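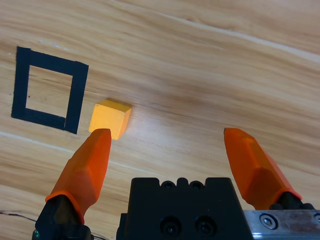
Fita preta e um cubo amarelo sobre a mesa.

A Câmara de Pumholm quer marcar lugares para as bicicletas na Rua Barreto. Sou a favor — com tinta, sem pilaretes.

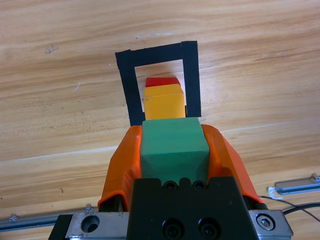 Dois blocos dentro do contorno de fita.

Uma linha no chão custa pouco e apaga-se se correr mal. Cabem ali uns oito lugares e perdem-se dois de automóvel. Os lojistas protestam, mas às 7 da manhã a rua está vazia.

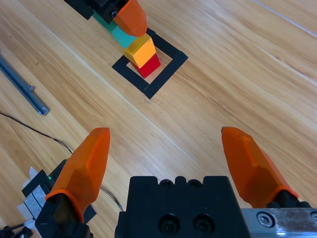
Tampo de madeira clara.

Que se experimente até janeiro.

Pesquisar no site
Este site usa cookies. Aceitar

Artigos recentes
Plellar sem autocarro
O mercado de Citow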